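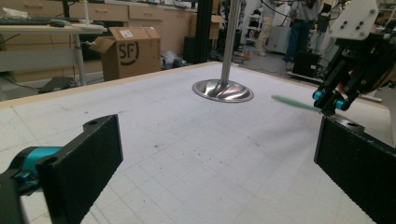 Moved. Mostly.

Monday, December 22, 2025

Quick one before the stores close. I know I said there would be a post in September and then another one after that, and then there was neither. We moved. Or we are moving, present tense, because half my winter clothes are still in a storage unit back in Avgate and I'm wearing the same gray sweater for the fourth day in a row.

So. Andbridge. Population: fewer than I thought. Hills: more than I thought. Bus: the 54, which comes when it feels like it and doesn't come at all after nine at night. Learned that one the cold way.

People keep emailing to ask how it went, so I'm going to dump it all here and then I can just send the link. Sorry if you wanted something more polished. Typing this in between loads of towels.

Why we left

Rent. That's the main one. They put it up again in the spring and we did the math at the kitchen counter and then did it again hoping for a different answer. Same answer. Also the upstairs neighbor got a treadmill.

Also I just wanted a window that looks at a tree. I had a window that looked at a vent for six years. Fine vent, no complaints, but still.

The new place is 850 square feet, which is bigger than the old one on paper and feels smaller, because somebody in the seventies decided a hallway should take up a third of it. Long, dark hallway. I've already walked into the closet door twice at night. But there's the tree. It's a maple I think? Bare right now, so ask me in April.

Packing, or what I did instead of packing

I had a plan. Color stickers. A color for each room. Lasted until about the second shelf of the bookcase and then everything got the green sticker because the green sheet was closest. If you're about to move, buy one color and write on the box with a marker. WRITE ON MORE THAN ONE SIDE. I wrote on the tops. Then the boxes got stacked. You see the problem.

Other things I would do again:

Sheets and towels around the plates. No bubble wrap at all, and one broken mug, and it was the ugly one.

Phone pictures of the back of the tv before pulling the cables.

One bag that doesn't go on the truck. Toothbrush, chargers, toilet paper, a pan, coffee. I forgot the coffee filters. Used a paper towel. Don't use a paper towel.

Things I wouldn't do again: leave the desk drawers for last. Those drawers took a whole evening. Old batteries, dead pens, keys to who knows what, a warranty for a toaster we don't own anymore. I sat on the floor and read birthday cards until midnight and packed nothing. And I kept the keys. Why did I keep the keys.

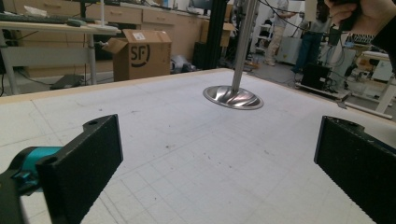
The movers

We used Clotura. They quoted us one price on the phone and a different one after they heard about the stairs, and we ended up paying almost 3,000 dollars, which hurt. Deposit and tips are in that. Would I use them again, yes probably. They were on time and they were nice about the couch, and the couch did not deserve it. That couch had to go out on its end, back in, legs off, and out again. I hid in the bathroom for that part.

What bugged me was the paperwork. Ask for the quote in writing, with the stairs in it, with the elevator or no elevator in it, with the long walk from the curb in it. I knew this. I have told other people this! Did I do it? No.

The insurance form is the other thing. Read it the night before and not standing on the sidewalk in the wind with a pen that won't write.

First week

Strange. You don't know which switch is which. You lie there listening to a new fridge. The heat clanks at five in the morning and for the first few days I got up to look at it each time, as if looking would help.

Food was mostly Hồ, a noodle place at the bottom of the hill. Went there so often the first week that I stopped needing the menu. Get the broth with the wide noodles and the pickled mustard greens on the side. It's loud and the windows steam up and I was so tired I could of cried into the bowl. Best thing in Andbridge so far, and I'm including the tree.

The library is good too. Got a card in five minutes with a gas bill. Nice big tables, terrible chairs. The hardware store closes for lunch, like an actual closed door and a little clock sign, and I respect it but I also needed a shower curtain rod.
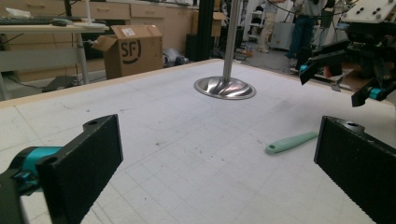

White mat, gray grid, plenty of specks.

What's left

Lots. Address changes, which I thought I had finished and then my dentist mailed a card to the old place. The bank wants a form. The other bank wants a different form. Curtains for the bedroom, since right now it's a bedsheet and some clips and the streetlight comes in right over the top of it.

The storage unit has to be empty by the end of January or they charge us for another month. So one more trip back to Avgate, rented van, no movers this time, just us and a thermos. Mostly boxes of books. And the winter coats, please, it's freezing here.

Oh, and if you sent a holiday card to the old address, the forwarding should catch it. If you haven't sent one yet, email me and I'll give you the new one.

Dryer just buzzed. Back after new years with pictures of the hallway, once I've found the paint.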